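September 28, 2020
Remo Rizzi
2 min read

Bench notes: scroll encoder bounce, continued

Picked up where the March entry stopped. The fault as logged then: slow downward scrolling gives an occasional single step up. Fast scrolling is fine. Firmware unchanged between the two sessions.

Put the scope on both encoder outputs, ground at the connector. Channel A is clean. Channel B chatters at the falling edge for almost 300 microseconds when the wheel is turned slowly by hand. The debounce window in the Hatis firmware is shorter than that, so the second edge gets read as a reversal.

Tried the Rivas encoder in the same footprint. It needs the two outer legs bent in slightly and the shaft hole is a touch tight. Detents are softer. Chatter on B is still present but falls inside the window, and I got no false reversals in 276 detents, turned slowly in both directions. Would like a longer run before calling it fixed.

Contact cleaner on the original part: better for an hour, then back as before. Not worth repeating.

Pull-ups. The board has weak internal ones only. Added 10k externally on A and B. Edges are sharper, chatter length the same. Left them fitted, as the Festico cable picks up noise from the bench supply without them.
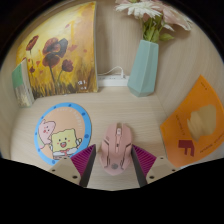 Firmware option, for whoever has the Flulus branch checked out: ignore a direction change unless it is confirmed by a full quadrature cycle. Costs one detent of lag on a real reversal. I can feel it if I look for it, and the drawing people will probably complain. A longer debounce window is simpler but drops steps at high speed.

Still to do:
- repeat the slow test with the old encoder and the new logic
- measure detent torque, both parts
- order 24 of the Rivas part if the long run is clean
- label the scope probes, one of them is reading low again

Supply set to 5 V throughout. Traces saved in the usual folder under today's date.

2 comments
0 shares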